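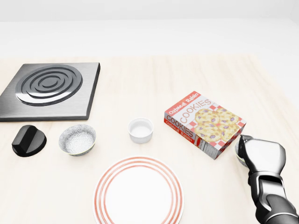 Trade Notes > Kitchens > Interviews

4 min read

Foulkes rents out 36 furnished studios, and in January it finished replacing the gas cooktops in all of them. The company's maintenance manager began with the wiring.

"Most of the kitchens had one shared 15-amp circuit," she said. "The refrigerator and the kettle were already on it. We ran a separate line to each counter before we ordered anything."

The electrical work averaged $309 per studio. Flamotel, the contractor, needed almost 80 days, including inspections. Capping the gas lines was billed separately.

She would change the order of work. "We patched the walls before the final inspection. Two had to be opened again. I'd leave the covers off until the inspector signs."

Tenants asked mainly about heating time. "Electric is slower to start and slower to cool. We put that in the lease packet, on the page with the breaker map."

The breaker maps are now being redrawn for the hallway circuits.

Contact | © 2026 Pladance | Back to top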